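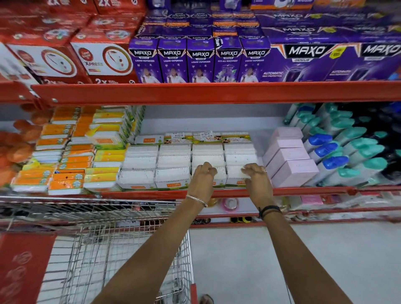 Hello Humaira,

You asked for an update by the end of May and I've just about managed it, with a cup of tea going cold next to me. I'll try to keep it in order but you know what I'm like.

So, the record. We've got nine songs properly finished and two more that need vocals. Pisine (still the working title for the album, although Herman hates it and keeps suggesting worse ones) was meant to be ten tracks, so one will have to go, and I suspect it'll be the slow one with the harmonium. I love it but it sits badly next to everything else. Youssra has mixed the first four and they sound lovely, much bigger than the demos you heard when you gave us the money. She's pulled my guitar right down on Driller and pushed Kurniawati's fiddle up, which hurt my feelings for an evening, and then I listened in the car and she was right.

Money next, as I know the form wants it. Of the £2000 grant, £920 has gone on studio time and Youssra's mixing. Mastering and the vinyl deposit come out of what's left and I haven't paid either yet. The pressing plant have moved their dates twice. I've asked for a firm quote in writing and will send it on when it turns up. Receipts so far are in the shared folder, apart from one train fare that I've lost, so please don't count that one!

The gigs have been a mixed bag. We played the back room at the Goh in front of 18 people, four of them in the support band, and it was one of the nicest nights we've had. We did the new songs in album order to see how they ran. Flullow works much better as an opener than it does in the middle, so we've swapped it with the waltz. The other date was supposed to be a proper theatre foyer show and it got pulled the week before when their PA packed up. They've offered us another slot in the autumn and I've said yes, so it should still fall inside the grant period. Could you check that for me?

We also said we'd run songwriting sessions for teenagers, and this is the bit I was most nervous about. Arash and I have done three out of the five. The first was very quiet (mostly us talking, sorry to them) but by the third they'd written a whole chorus about a bus replacement service and were arguing over the rhymes. One girl wants to sing it at the launch and I'd like to let her. I'll need the consent form from you if you've got a standard one.

Still to do: vocals on the last two, six mixes or so, sleeve art, two more sessions, and a launch date. Herman reckons we can have the masters done in 20 days once I stop rewriting second verses. I've promised to stop.

One request. If there's any give on the final report deadline, an extra fortnight would help, purely so we can include the vinyl invoice. If there isn't, that's fine, I'll send it with a gap and fill it in after.

I'll put the four mixes in the folder tonight. Start with Driller.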